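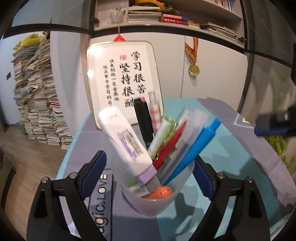 What does the equipment line need to cover for the rest of the grant?
Replacement finger pads, a second hand-held gripper, storage for recordings, and a small reserve for repairs.

Projects > Arthur > Progress reports > Equipment and budget

Prepared by Akosua Wumbei for the Flevcombe program office

Work on Arthur since the last report has been household pick-and-place: pens, tubes and other small things, handled in ordinary rooms. Recording is going on in Karnadville under the plan you approved. This report deals mainly with what we have bought, what we still want to buy, and one change we are asking for.

Spending on equipment stands at $1,938. Most of that went to the hand-held gripper, which we ordered from Jidetti in March. The rest paid for spare screws, two sets of pads and a carrying case. Shipping was billed separately and is charged to the travel line, as your office asked.

Pads are wearing faster than we planned for. The original budget allowed one change per quarter. We are now changing them every six weeks, and the ridges go smooth before the glue lets go. Smooth pads slip on hard plastic, and a session with slips has to be recorded over.

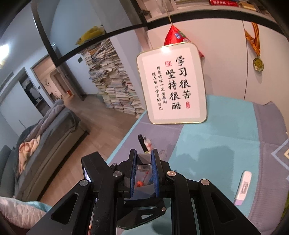

Jidetti sells pads singly or in boxes, and the box price is lower per pair. We would like to buy one box now and hold it in Karnadville. The current supplier lead time is over 7 working days, so running out costs us more than a week of sessions.

The second gripper is the larger request. With one unit, all recording stops whenever it is out for repair or being recalibrated. We looked at renting and decided against it. The rental term is longer than the time we have left, and the rental unit takes a different pad. A second purchased unit would use the same spares and the same calibration steps.

To pay for it, we ask to move the unspent workstation money into equipment. The existing workstation is slow at copying files but does the job if it is left running overnight. The total award would not change.

Storage is on budget. We will need one more drive before the final period and have a quote in hand.

If the transfer is approved, I will place the order with Jidetti the following Monday and send Flevcombe the invoice with the next report. The quotes for pads, gripper and drive are attached.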